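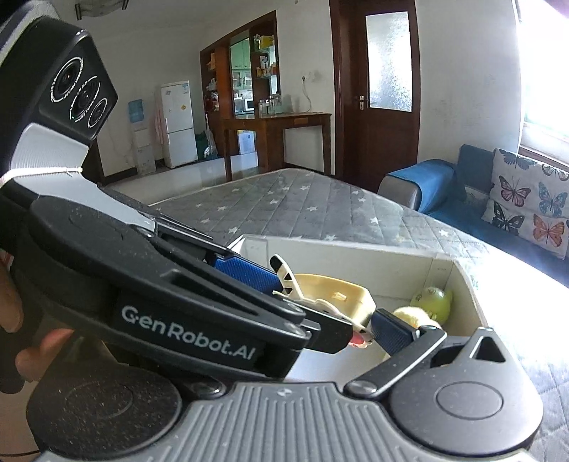
How I Sort the Small Toys Without Losing a Whole Afternoon

Every December I get the itch to deal with the toys before new ones show up, and for years I did it badly. I'd tip everything onto the rug, get distracted by some puzzle, and shove the lot back in by dinner. My way of doing it now is a lot calmer (and I can still see my rug at the end!).

Start with a shallow box. I like a plain white cardboard one with low walls, because you can see everything in it and drop things in from any side. Deep bins are where little stuff goes to die. Mine came with an order from Kirkport, but a cut-down shipping box works fine.

Put the box on a mattress and bring over one small heap at a time. Pick up a piece, decide, put it down. No going back to it later.

Whole toys go straight in: plush chicks, round guys with faces, anything you'd recognize across the room. Those are easy, so I do them first to get rolling.

Then come the bits. You know the ones, a yellow plastic thing with a curved rim and a tab, a white claw with pointy ends, some tiny pink whatsit. Don't throw these out yet! Tabs nearly always mean the piece snaps onto something, so give it a try against any toy in a similar color. If you can't find a match, it goes in a zip bag with the date on it. My current bag says November 22, 2022, and if no one has asked for anything in it by spring, out it goes.

Wash the hard plastic in warm soapy water and let it dry on a towel overnight. Plush I only spot clean with a damp cloth, and I keep it well away from the sink, since a soggy chick takes forever to dry.

Last, label the short end of the box and slide it onto a low shelf. I use the Stillau paper labels, 54 to a sheet, and they peel off cardboard pretty cleanly if you change your mind. Leave a little room in each box. Mine are never more than two layers deep, and I stop for the day after three boxes.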